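Student Robotics Boards » College and Club Projects » Build Help
Topic: Wrist camera view blocked when the hand is open, need advice before February
Page 1 of 1

dellidau_build
Posts: 42
2019-10-25

We are a student club working on a pick and place project for our spring demo in February. The robot has to reach down next to a guard, pick a part off a pale floor and move it to a bin. The project is called Comeo. The hand has jointed fingers and there is a small camera at the wrist looking past the fingers.

The problem is the sleeve. We put a fabric sleeve over the arm to keep the cables from snagging, and it bunches up into thick folds near the wrist. When the arm bends, the folds push into the camera view and we lose a good part of the left side. Our part finder then misses anything on that side.

Things we tried:
Pulling the sleeve back and taping it. It creeps forward again after 30 cycles.
Cropping the left side in software. Works, but then we can't see one of the fingers at all.
Taking the sleeve off. Cables caught on the frame on the second run.

Budget left is 90 dollars. Any ideas that don't mean moving the camera?

torque_and_tea
Posts: 400

Why not move the camera? You ruled out the one thing that fixes it. If it sat on the other side of the wrist the sleeve would never get in front of it.

dellidau_build

The bracket was machined for us by the shop at Goicoechea and the wait for a new one is long. Also all our calibration is done for this position. We would have to redo the whole thing with midterms coming up.

gearlash
Posts: 90

Calibration is an afternoon. I would redo it.

But if you really want to keep the mount, sew the sleeve. Put a flat elastic band in the cuff and take in the fabric so there is less of it to bunch. Your sleeve is probably cut for the arm fully stretched out, plus extra. Measure it at full reach and cut to that.

Enance_lab_kid
Posts: 30

Second the sewing. We had the same trouble on our arm last year. We cut ours down and used a hook and loop strap at the cuff end. You can undo it to get at the cables. Don't use tape, the glue gets into the fabric and then nothing sticks to it.

One more thing, what color is the sleeve? If it's dark and the fingers are dark too, your finder may have trouble telling them apart even after you fix the bunching.

dellidau_build

Dark gray. The fingertips are dark too, but the joints are silver so we find the fingers by the joints. That part works most of the time.

Full reach is a good point. I'll measure it.

torque_and_tea

I still think you are fixing the wrong end. A sleeve that fits today will stretch. Fabric on a moving arm always does. In a month you will be back here with the same post. A cable chain would cost less than your 90 dollars and would never get in front of the lens.

gearlash

A cable chain on a wrist? It would hit everything. Those are fine on a straight axis. On an arm that twists you want a sleeve or a conduit.

torque_and_tea

Conduit then. My point is stop using loose cloth.

Enance_lab_kid

Conduit is stiff. On ours it pulled against the wrist motor and we got position errors at the end of the travel. It depends how much the wrist turns. If it's under a quarter turn I would try it, otherwise stay with fabric.

dellidau_build

The wrist turns more than that, so fabric for now. Plan is to cut the sleeve to full reach, add the strap, and run it 400 cycles overnight with the camera recording. If the cuff moves into view before the end I will ask the shop for a new bracket and accept that torque_and_tea was right.

torque_and_tea

Fair enough. Log the cuff position every 30 cycles or you won't know when it started to slip.

gearlash

Can you post a frame from the camera? It's hard to say how much to take in without seeing where the folds sit. Also watch that guard. If the fingers come down close to it you may want to slow the last part of the move. We cracked a fingertip doing that.

dellidau_build

Good idea on slowing down, I'll add it to the move. Frame below, with the sleeve still uncut. The yellow on the right is blurry but the fingers are clear enough to see what we have to work with.

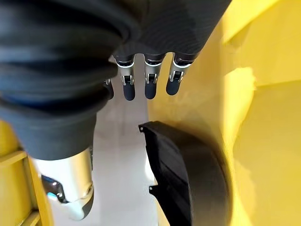 Wrist camera view, old sleeve, fingers just above and to the left of the guard's notched end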